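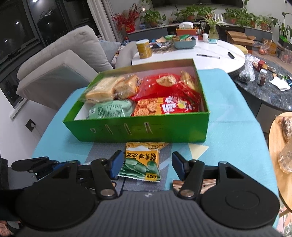
Pinça manual junto a uma embalagem de snack, diante de uma caixa verde com alimentos embalados.

Sobre o Prurer

O Prurer é o grupo de manipulação robótica da Gamedstead. Desenvolve métodos de aprendizagem por demonstração para a preensão de embalagens flexíveis em ambiente doméstico.

Método

As demonstrações são registadas com pinças manuais, sem teleoperação. A trajetória da pinça e a abertura dos dedos são estimadas a partir do vídeo e usadas no treino de uma política visuomotora, denominada Rainer. A política prevê sequências de 8 ações em coordenadas relativas à pinça, o que dispensa a calibração da base do robô.

Resultados

O conjunto de dados Herkside reúne quase 4000 demonstrações. Após a filtragem por erro de localização, 1659 foram usadas no treino da versão atual. A avaliação compreendeu 847 ensaios em divisões ausentes do treino. As falhas concentram-se em embalagens deitadas e encostadas a outros objetos, caso em que a estimativa do ponto de contacto é menos estável.

A próxima versão do conjunto está prevista para setembro.

Página atualizada em 7 de abril de 2019.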